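Search this site
Enter keywords Go

March
Posted by the Prallolov workshop desk

Speaker notes - living with a varnished tabletop (Sunday talk, Plidley hall)

Start with the tea story if people are still finding seats. Keep it short!

Right, so I love a shiny wooden table. I grew up with one and we weren't allowed to put so much as a pencil on it. What I want to talk about is tables that get used, with stuff being plonked down and picked up again all day long - and little wooden blocks are a good test, as anyone with small children will tell you.

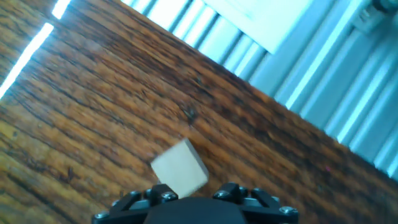 My first bit of advice is to learn your grain before you touch a cloth. Wipe along it, never across. Dark knots are part of the wood, so leave them be (I once spent a whole evening scrubbing at one). Then the grit question. I go 1,152 strokes by hand on a big top, yes I counted, and my arm knew all about it. Pass the Briravov sample tin round now.

Next, scratches. Fine pale ones in the lacquer show up most under a ceiling light, so get your head down low and look across the surface. Long dark cracks are another matter, and I'd want to run a fingernail over one before deciding anything.

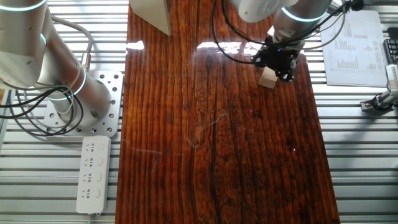 Someone at the Tahiri evening asked whether you could just put felt under everything and stop worrying, and said theirs had gone 7 years that way without a mark. Fair enough, I told them, but felt picks up grit, so shake it out.

Questions, then tea.

Contact us | Copyright Prallolov | Back to top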